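About Nollow

Nollow supplies snacks and cold drinks to small workplaces. We started with one office above a print shop in Obura and a single shelf of crisps and cereal bars. We now look after 70 sites, most of them in Obura and Korkutby, with a few further out towards Plorkia.

Our customers are mainly offices, workshops, clinics and training centres that are too small for a canteen and don't want a vending machine. They give us a table, a worktop or the end of a corridor, and we set up a snack table there and keep it filled. People help themselves and the employer pays one bill a month.

What we stock

We keep 2,000 lines at our store in Korkutby. No single table carries more than a small part of that. When a new site joins, we ask what people there already buy on the way to work and start from the answers. Soft drinks, snack bars and small packets go nearly everywhere. Nuts are left out wherever a site asks us to leave them out, and we label those crates separately from packing onwards.

We don't supply hot food, sandwiches or anything that needs a fridge overnight.

How we set up a table

Every layout is tried at Korkutby before it goes to a customer. We cover the table in brown paper, put out the racks, bowls and trays, and move things about until it is easy to reach what is at the back. Tall things go along the far edge. Snack bars are kept together in a tray of their own. Small packets go in a bowl, where they are easier to pick up than from a box. We leave some clear space in the middle so that a person can put down what they have chosen while they look for something else.

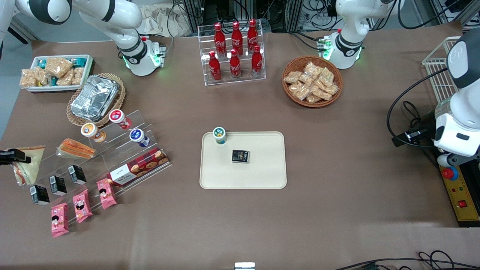 A layout at Korkutby, with Coca-Cola in the two-tier rack and snack packets in the wicker bowl.

Racks, bowls and trays are lent free of charge and remain ours. If something cracks, tell the driver and it will be swapped on the next visit.

Deliveries

Each site has a regular delivery day. The driver checks dates, wipes down the racks, fills the gaps and takes the empty boxes away. Extra orders need 4 working days' notice. Sites with fewer than 30 staff can choose a visit every other week.

Prices are reviewed once a year, in February, and customers are told in writing before any change.

Last updated: 10/21/26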